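Snack box

A snack box is a carton of assorted small foods, sent by post or carried home, then emptied onto the nearest tablecloth and argued over. It is distinct from the hamper, which has wicker and a higher opinion of itself. The contents are usually individually bagged, so that no two people need ever agree on anything.

Early writing on the subject is thin. Hatice Kocabaş, in her pamphlet Steken and Its Cupboards, traces the local habit to a shop in Jederby that sold off mixed stock every October, and gives the standard box as 30 packets. Necati Uçar disputes both the shop and the packets.

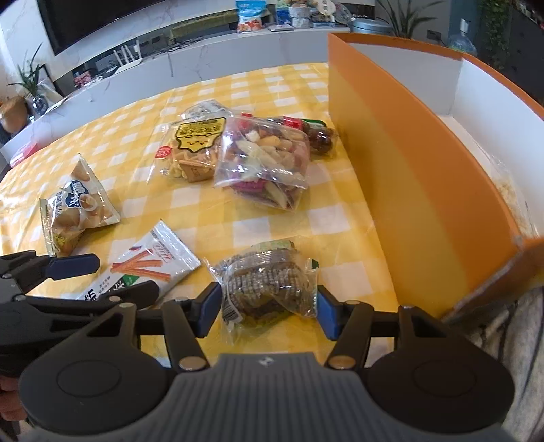
Snack box unpacked on a checked tablecloth, with bagged sweets and savoury snacks, dried fruit and nuts.

Unpacking

Two schools exist. The Soylu method sorts sweet from savoury before anything is opened. The Bredus method opens the nearest bag and sorts what is left. Kozan prefers the first and is widely believed to practise the second. Dried fruit is praised by all parties and eaten last.

Protein items, such as sausage, are generally admitted. Their place among the sweets has never been settled. 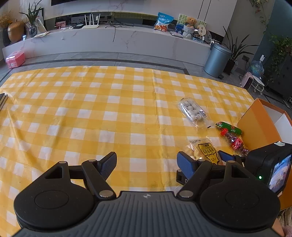

A wrapped sausage beside a bottle of red-purple sweets, with the orange box open at the edge of the cloth.

Storage

Once emptied, the box is kept in case it is useful. Volkan Güneş reports having kept one for 10 years.

See also: Biscuit tin; Picnic; Spoiling one's dinner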